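My second month with the simulator started in July, and I am still learning to move the arm slowly. I steer it by remote control from my desk in Murkham, and every good try is saved for the robot to learn from.
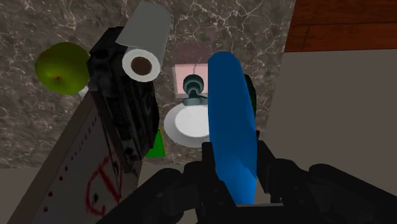 My goal was 200 tries, but I have only 19 that I want to keep. The hardest part is the wrist — I turn it too early, and then the fingers come in at a bad angle. For the tall blue object I now stop, look from the second view, and only then close the gripper. 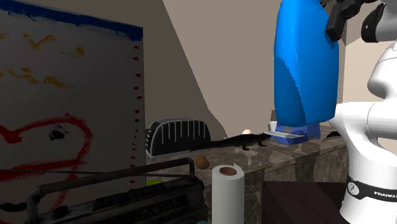
What I will change next

Shorter sessions. After 3 hours my hand becomes lazy.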